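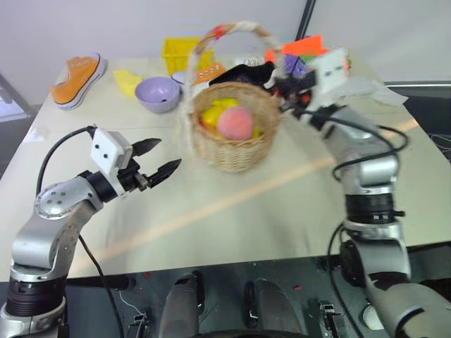 Are two-armed machines ready for tidying work?

Asked by Lorna Laing, Jan 30, 2025

Our residence has 76 rooms and one shared lounge, which must be cleared of toys, shoes and dishes each evening. Management has asked whether a machine could take over this duty. I would appreciate advice from members who have assessed such equipment. The supplier under consideration is Vundel.

3 answers

Angus Menzies
In my view, not without supervision. Our centre ran a trial last March in which a two-armed unit was asked to sort mixed articles from a table. It made 700 attempts and 157 of those required a staff member to step in. Rigid articles such as bowls and blocks were handled acceptably. Cloth was the chief difficulty, as it changes shape once lifted and may catch on a basket handle or a neighbouring article. Shoes with laces also gave trouble. I would recommend that you request a trial using your own articles, under your own evening lighting, before any agreement is signed.

Flora Ogilvie
No. Buy more baskets.

Panya Sriwong
I agree with the first answer in general, although the staff hours should be considered as well. A slow machine may still be of use overnight if the lounge is closed to residents. Please confirm with the supplier whether it can collect items from the floor. Many units of this kind work only at table height, and someone must then place everything on the table beforehand. Our own enquiry to Betora on that point was not answered.

Viewed 1588 times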